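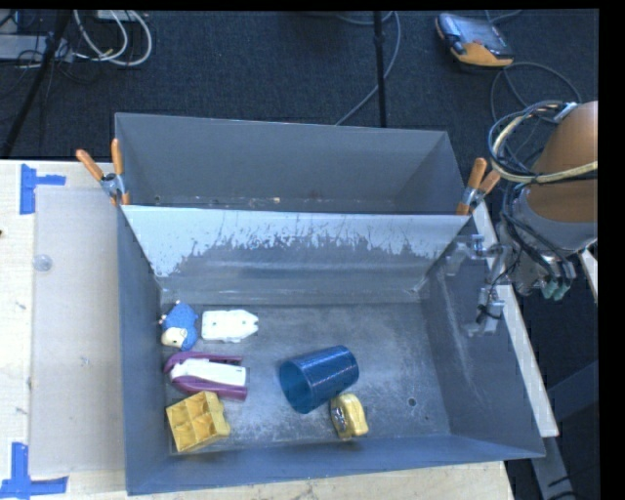
*The picking cell at Plenura's open day, with its two clamped bins.*

I got to Plenura on Saturday just after the doors opened, and I'm so glad I did, because I had the picking cell nearly to myself for the first hour! The two gray bins are held together with plain orange-handled spring clamps, the same kind I've got at home. I asked why they don't bolt them down, and the technician said they swap bins too often to bother (the floors get scratched up, and you can see it).

The blue tape on the table was my favorite bit. She lays it down fresh whenever the table gets moved, then runs 50 test picks before anybody trusts the arm again. If 8 or more miss, she goes back and checks the gripper first, then the cables. The bundle on the arm gets looked over every morning, because a loop that's too tight will tug at the wrist.

I asked what's hardest to grab and she said cups, easily. Next stop was the Jisis stand down the hall, where the line for coffee was longer than the one for the demo. I'm going back in June.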